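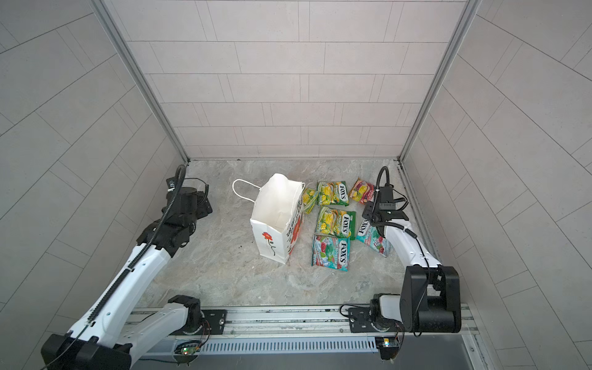
White paper gift bag with a red flower on the front, and some packets of Fox's sweets.

How to wrap awkward presents in a paper bag (and make it look lovely)

I used to dread wrapping anything that wasn't a book. Mugs, teddies, a pair of wellies for my nephew, all of it ended up in a lumpy parcel with half a roll of tape on it. Then my friend Rehema Barasa showed me how she does hers in plain paper bags and I've hardly bought wrapping paper since! It takes ten minutes once you've got the hang of it, and you can do the whole thing at the kitchen table.

What you'll need

A paper gift bag, a bit bigger than you think
Tissue paper, four or five sheets
A piece of stiff card (cereal box is perfect)
Ribbon or string
A hole punch
Scissors and a pencil
A tag, bought or cut from an old birthday card

Step 1: Pick the right size

Stand the present next to the bag before you open anything. You want a hand's width of bag showing above the top of it. Any less and the tissue has nowhere to go, and you'll be able to see exactly what's inside from across the room. If you're between sizes, go up.

Step 2: Strengthen the bottom

Draw round the base of the bag on your card, cut just inside the line and drop it in flat. I skipped this for years and then watched a jar of chutney go straight through on the steps outside a party in May. Never again. For anything really heavy, use two pieces and put a dab of glue between them.

Step 3: Build a nest

Scrunch up two sheets of tissue, loosely, and push them down into the corners. Sit the present on top and wiggle it until it stays put. Odd shapes love this bit! A teapot can go in spout upwards, with an extra twist of tissue under the handle so it doesn't tip. If you're giving lots of little things, put the heaviest at the bottom and tuck the rest down the sides, then shake the bag very gently to see if anything rattles.

Step 4: The tissue puff

Everyone asks me about this one. Lay a sheet flat, pinch it right in the middle and lift it up so the corners hang down. Give it a small shake. Now turn it over, so the pinched bit points down, and poke that into the bag. The corners will stand up in soft points. Do another in a second colour and set it slightly to one side. Don't press them down and don't fuss, they look best a bit wild.

Step 5: Close it (or don't)

With a puff on top you can leave the bag open. If it's going on a bus or into the boot of a car, leave the puff out and fold the top over twice instead (tuck the handles inside first). Punch two holes through the fold, thread your ribbon from the back and tie a bow at the front. My neighbour Salim Owino uses garden string and a sprig of rosemary, and it smells wonderful.

Step 6: Add the tag

Write it before you tie it on! Thread it on to one of the handles, or on to the ribbon before you make the bow. I like to put the date on the back in pencil.

A few extra tips

Creased tissue comes up nicely with a cool iron and a tea towel over the top.

Plain bags can be printed with half a potato and some poster paint. Leave them overnight before you fill them.

Keep the bags you're given. Fold them along the old creases and store them flat under something heavy.

Next time I'll do bottles, which need a slightly different fold.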